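Swapping the processor in an old Dell with the two-lever socket, first timer here

Posted in Desktop Repair — Gosthorpe Community Help

jasier_bench
I picked up a used Dell at the Uston swap meet for next to nothing and I am completely hooked on it! Green board, big metal case, more memory slots than I know what to do with. I want to take the processor out, clean it and put it back (or put in a better one if I find one). The only computers I've worked on had one lever on the socket. Mine has a lever up the side and another along the edge. Which one goes first? And how scared should I be of the pins?
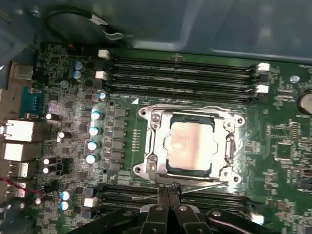
Photo: jasier_bench, shared with the Gosthorpe Community Help gallery

I have 2 hours free on Thursday and a new tube of paste. Anything I should have on the table before I start?

dimaculangan
Oh, you're going to enjoy this. These boards are a pleasure to work on — everything is out in the open and you can get your hands in.

Unplug it, hold the power button for 10 seconds, and lay the case on its side so the board faces up. Touch bare metal on the case before you touch anything else. If there's a big piece of metal hanging over the socket area, look for its screws before you pull, and keep a finger on any cable that runs underneath.

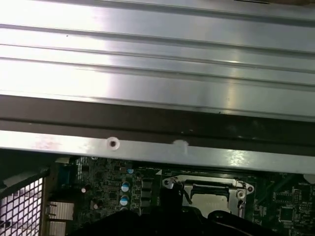 Take a phone picture of the cables too, because once they've flopped around you won't remember which way they went. I use an egg carton for the screws and it has saved me many times.

On the levers: if one lever's end is trapped by the frame, it can't go first, so start with the free one. Press down, ease it out sideways, let it rise slowly. Then the other, then swing the frame open. Lift the processor straight up by its edges. No sliding!

The pins are in the socket on this kind, tiny gold ones, and yes, be a bit scared of them. Don't brush them or blow on them. Going back in, match the corner mark on the chip to the little white triangle on the board, and lower it flat.
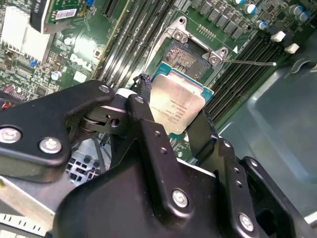

Processor just above the open socket, frame swung back.

It should settle with no pushing at all. The levers do take some force at the end, and the first time that feels awful. Totally normal.

uston_attic
Agree with all that. Use less paste than you think. Mine booted on the 3rd try because I hadn't seated the memory right, so check that before you panic.

Stuff to have out:

Screwdriver that fits the heatsink screws

Lint-free cloth and rubbing alcohol

Good lamp, and a table with room for the whole tower lying flat

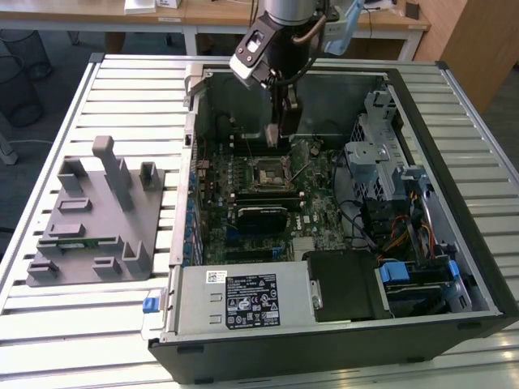
Something with a lid to put the processor in while the socket is open

Also, if there's a plastic socket cover in the box of bits you got with it, keep it! Great for when the socket sits empty overnight.

jasier_bench
Thank you both, this is fantastic. I have the lamp and the alcohol and my egg carton has 6 spaces, so that'll do. Will post again once it's back together.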